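Handout 4: Notes from the bin picking demonstration at Dellov

Module: Handling and Sorting Systems. Read before the seminar and bring a copy with you.
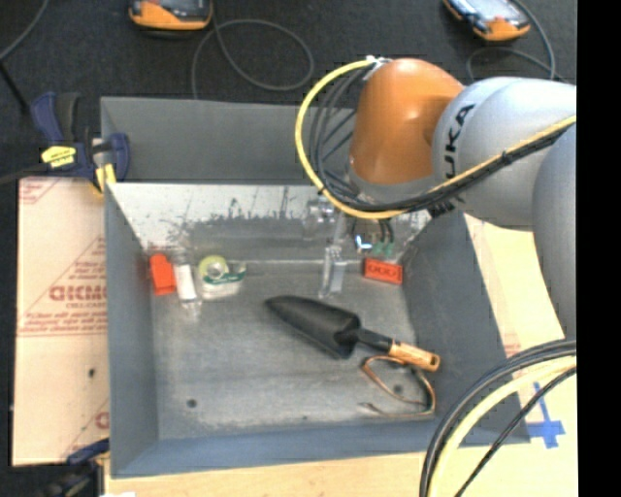 1. What the visit was for

The Dellov open day gave us two hours in the picking lab. The group saw one station at work and had a short talk from the Korine team, who write the planning software. These notes cover the station only. The slides from the talk are on the module page.

2. The task

The arm has to take mixed goods out of a metal bin, one at a time, and put each in the right place. It is not told where anything lies. The goods are ordinary shop items of very different shape and weight, such as a garden trowel and a tape dispenser. Korine keeps a list of 440 items for these tests and draws a small set from it for each run.

3. Points to take from the demonstration

Clear plastic. A depth camera often gets a poor reading from transparent packaging, or reads the surface behind it. Look at the clear container beside the tape dispenser and think about what a depth map of that corner might contain.

Corners. Goods against a wall leave the fingers little room. The planner can choose a different angle, or move the item first and pick it afterwards. Moving it costs time, and it may end up somewhere worse.

Long items. The trowel has a heavy end and a light end, so a grip halfway along may let it swing. The loop on the handle is a second problem. A finger can catch in it, and a loose strap does not keep the same shape from one pick to the next.

Cables. The lines to the gripper run along the outside of the arm. They need enough slack for the wrist to turn, but a loop that is too wide can snag on the rim of the bin. Some wrist positions are ruled out in the software for this reason.

Fixing. The bin must stay where it was when the system was calibrated. If it shifts, every pick is off by the same amount. Clamps are a cheap answer and quick to undo.

4. Figures given on the day

Picks tried in the last full test: 2,206
Picks planned for that test: 2,000
Items on the test list: 440

The extra picks were repeats after a failed grip. We were not given a success rate for single items, so do not quote one in your report.

5. Terms

Grasp pose - the position and angle of the gripper when it closes.
Clutter - goods touching or covering each other.
Calibration - finding where the camera and the bin are, measured from the base of the arm.

6. Work for the seminar

a) Choose two items from the bin in the picture. For each, sketch one grasp pose you would try first and one you would avoid.
b) Write half a page on whether a suction cup would do better than fingers for either item.
c) Read the Yadav chapter on grasp planning, up to the part on moving items before picking. The Irnow case study is optional.

Hand in a) and b) on paper at the start of the seminar. Late work goes in the box outside the lab office.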